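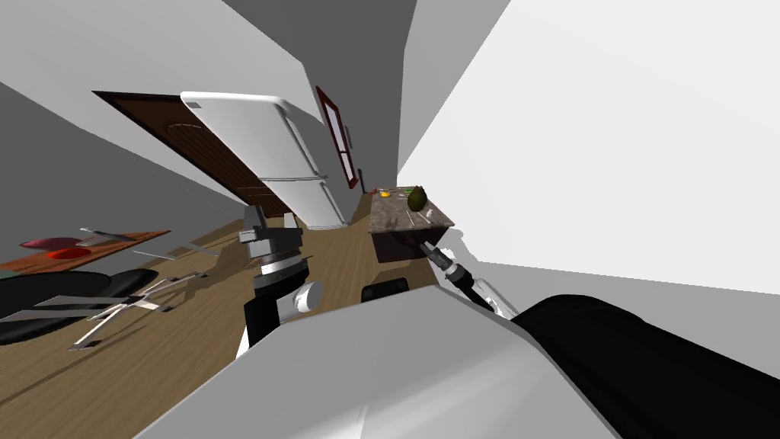

Fridge with two doors, one above the other.

Where does the cold come from?

Ask a grown-up how the fridge works and you'll probably be told that it makes things cold. Thank them politely. They have told you what it does, and they've done it in the voice of someone who would like to change the subject.

The trouble with "it makes cold" is that cold can't be made. There isn't a tank of it behind the lettuce. Cold is just our word for having less heat than something else has. So a fridge is a machine for moving heat out of one place and dumping it in another, and the place it dumps it is your kitchen. Every bit of warmth that was in last night's spaghetti ends up floating around the room where you eat breakfast. You've been breathing in air warmed by leftovers your whole life.

Heat likes to go downhill

Put a hot potato on a cold plate and wait. The potato cools down and the plate warms up, and they go on like this until they're the same. It always happens in that direction. You have never had a warm potato get hotter by sucking the last of the heat out of a cold plate, and if you have, please write to a university.

Scientists talk about heat flowing from hot to cold the way water flows down a hill. Left alone, it won't go back up. A fridge has to push it back up. The inside is chilly, the kitchen is a comfortable 19 degrees on a good morning, and the heat has to be carried from the chilly side to the comfortable side. Heat would rather not. That's why the fridge has a plug.

The wet arm trick

Before we get to the pipes, try something. Lick the back of your hand (yours, not your brother's) and blow on it. It feels cold. Your breath isn't cold, so something else is going on.

When a liquid turns into a gas, it's called evaporating, and it needs heat to do it. The wet patch on your hand takes that heat from the nearest supply — you. Your skin loses a little warmth and you notice. Sweat works the same way, and so does that miserable shivery walk from the pool to your towel.

A fridge does this all day long, only with something much better at it than spit. The something is called a refrigerant. It boils at such a low temperature that the inside of a fridge, which feels cold to you, is hot enough to turn it from liquid to gas.

Once around the loop

Follow a drop of refrigerant on its rounds. It never gets out, poor thing, so it's easy to keep track of.

First it squeezes through a very narrow tube and comes out into a wider one, where the pressure is low. Low pressure makes it easy to boil, so boil it does, and as it boils it soaks up heat from the air inside the fridge. Milk, cheese, the half onion in cling wrap, all of them give up a bit of heat. Now our drop is a gas, and it's carrying the onion's warmth.

Next comes the compressor. This is the part that hums. It is a pump, and it squashes the gas hard. Squashed gas gets hotter, as anybody who has pumped up a bike tyre and then touched the end of the pump will know. By now the gas is hotter than the kitchen.

You can guess the rest, because heat goes downhill. The hot gas travels through more pipes, usually at the back or underneath or hidden in the sides, and its heat leaks into the room. Losing heat turns it back into a liquid. Then it's off to the narrow tube again, with no holidays and no thanks.

If you've ever wondered why the cat sleeps behind the fridge, there is your answer.

Before the hum

People wanted cold food long before they had compressors. In countries with frozen lakes, they cut the ice into blocks in winter, packed it in sawdust, and kept it in sheds until summer. Sawdust is full of little pockets of air, and heat has a hard time getting through those.

Homes had an icebox, a cupboard with thick walls and a space for a block of ice. The ice melted, and the water ran down into a tray that somebody had to empty. Somebody very often forgot. In the story "The Iceman of Skenodmont", Mr. Rothe climbs 120 steps with a block on his shoulder and arrives at the top with a block you could put in a lemonade. The customer pays him for the lemonade-sized one. I've always thought that was harsh.

Where it was hot and dry, people used the wet arm trick. In Australia they had the Coolgardie safe, a cupboard with cloth sides kept damp. The breeze dried the cloth, the drying took heat away, and the butter stayed more or less butter.
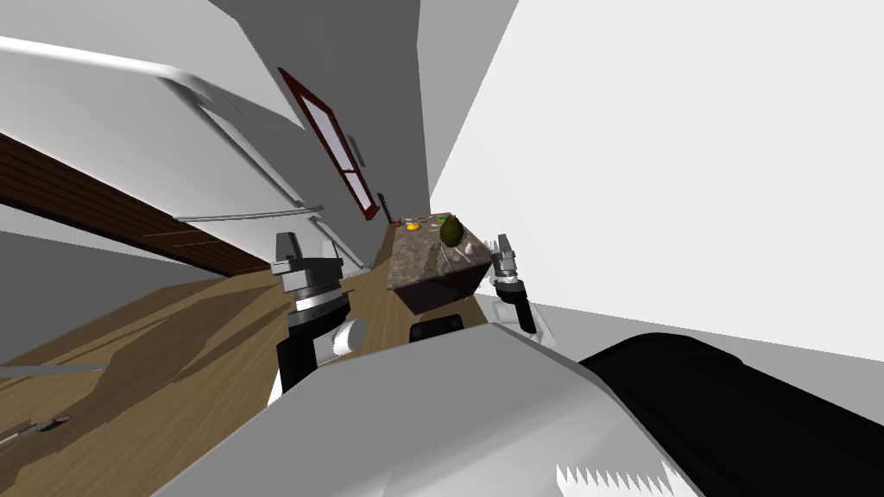

Jana Baumgart wants to know whether you could cool the whole kitchen on a boiling day by leaving the fridge door open, and adds that she is asking for scientific reasons and her mum doesn't need to hear about it.

It's a good question, Jana, and the answer is no. Remember where the heat goes. The fridge would be pulling heat out of the kitchen at the front and pushing it back into the kitchen behind. That would get you nowhere, and the compressor gets warm from working, too, so the room would end up hotter than when you started. You would be standing in a nice cool puddle of air about as high as your knees, in a room that was slowly cooking.

An air conditioner gets around this by putting its hot side outdoors. It's doing the same job as the fridge, only it has the good manners to dump the heat on the street.

Why food bothers to go off

All this pumping is done to annoy some very small creatures. Bacteria and moulds live on food, and they like it warm. Given a warm plate of chicken, they eat, grow, split in two, and do it again. In the cold they slow right down. A fridge doesn't kill most of them. It makes them sluggish, like you on a Monday.

A freezer goes further. Most of the water in the food turns to ice, and the little creatures can't use ice. They stop growing, though plenty are still alive and will pick up where they left off when the food thaws.

Freezing has its own surprise. Water takes up more space as ice, around 9 per cent more. A full glass bottle of juice in the freezer will find this out at about two in the morning, and the person who put it there will find out at breakfast, with a dustpan. Leave a gap at the top, or use something bendy.

Things to try

Ask before you start. You're going to want somebody else's freezer space.

Racing ice cubes. Take two cubes the same size. Wrap one in a woolly sock and leave the other bare on a saucer. Put a saucer under the sock as well. Most people bet that the sock will melt its cube, because socks are warm. Socks aren't warm. They only slow heat down, whichever way it happens to be going. Make your bet with a grown-up, and settle on a prize first.

Your own cloth safe. Pour 700 millilitres of water into each of two plastic bottles. Wrap one in a wet tea towel, leave the other with nothing on, and stand both in a shady, breezy spot. Feel them after an hour, or use a thermometer if your family owns one that hasn't been lost. On a muggy day there may be hardly any difference. The air is already full of water and isn't keen to take more.

The listening test. Stand quietly near the fridge until the hum stops, then time how long it takes to come back. Do it again on a hot afternoon, or after the shopping has been put away. More heat gets in, so there's more heat to shift, and the hum goes on longer.

You'll also find out how long you can stand beside a fridge before somebody tells you to pick something and shut the door.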